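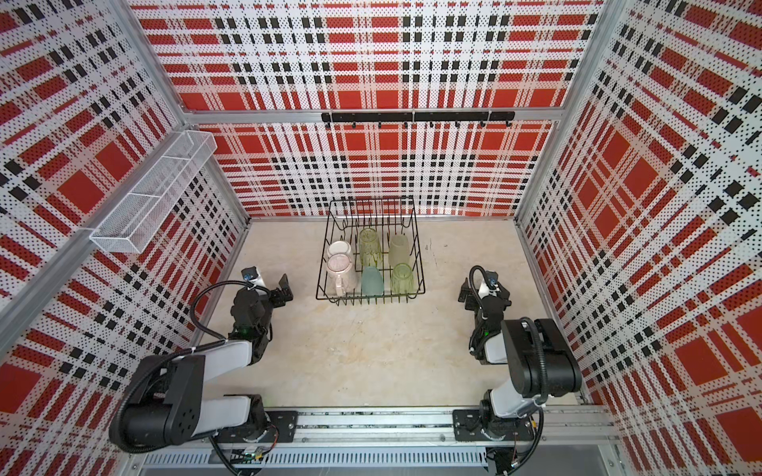 Booker Doucet held that a two-arm cell should be re-zeroed after every cable change, however small, and the maintenance schedule of the Vevby cell follows that view.

The Vevby cell is a bench enclosure for two arms, used at Forsyth for dish-handling work. Both arms are bolted to one aluminium rail at the front. Each carries a two-finger gripper with a small camera mounted on top, and a corrugated cable runs along the links to the wrist. The walls are perforated panels in a red and white plaid.

Setting up

The rail is fixed first and checked for level. The arms are then bolted down, zeroed one at a time and run without load for 112 cycles. The dish rack is placed within reach of both grippers, and its position is stored in the controller.

Upkeep

Cable ties are inspected every 578 hours and finger pads are replaced at 2000. A worn pad usually shows first as a glass turning in the grip. Wrist cameras are recalibrated whenever a gripper has been removed.

Repair

A failed joint is swapped as a unit. Ornerov supplies the joints; Flelby supplied them for the first version of the cell.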